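Mon 26 November

**To:** Hanrahan Fund, small grants
**From:** Orla Mac Carthaigh, Ferness Home Repair Service
**Re:** Second progress report, kitchen and bathroom repairs for older residents

This report covers the period since our first report in the spring. The grant pays for minor repairs in the homes of people over 70 in Ferness and Hostotgate who own their home and can't cover the work themselves.

### Work done

We have finished 197 jobs out of the 249 in the grant agreement. Most were small: dripping taps, loose grab rails, cracked sealant around sinks and tubs, cabinet doors that had come off their hinges. Hostotgate is a little behind Ferness. We started there later than planned while the van was off the road, and the houses are farther apart.

Five jobs turned out to be too big for the program. In each case the floor under the tub or shower had rotted and needed a licensed contractor. We passed those households to the county loan office and have asked to be told what happens with their applications.

### Materials

Prices for lumber and plumbing parts have held steady. Countertops have been harder. The pale laminate we had been using went out of stock in the summer, and residents who needed a section replaced were asked to pick from what the supplier had left. Darker stone patterns were the most popular choice, mainly with people who wanted something that wouldn't show stains.

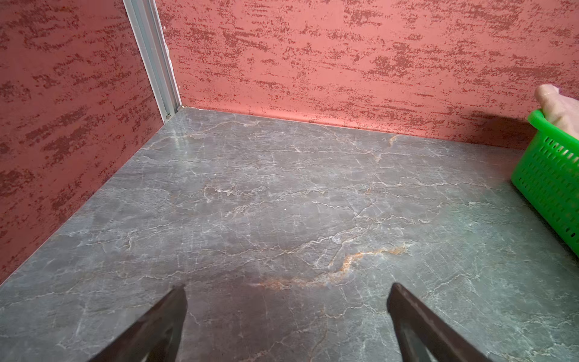 Zillen, our supplier, has agreed to keep our current price on counter sections and sealant through the end of the grant. Delivery is slower than it was. We now order when the home visit is booked and store the parts in the unit behind the office, so a late truck doesn't hold up a whole day's calls.

### Staff

Both repair workers are still with us. The part-time scheduler left in September and we filled the post after a gap of five weeks. During the gap I took the calls myself, and the waiting list grew. It has come down again, but new callers in Hostotgate are still waiting longer than we would like.

### Budget

Spending on wages is slightly under plan because of the scheduler gap. Fuel is over. We would like to move the unspent wages to fuel and van repairs, and a revised budget sheet is attached for your approval. No change to the total is requested.

### Next period

- Finish the remaining jobs, with Hostotgate calls booked first
- Add 2 evening phone sessions a month for family members who work days
- Send out the resident survey with the final visits

Please let me know about the budget change before the next payment is released.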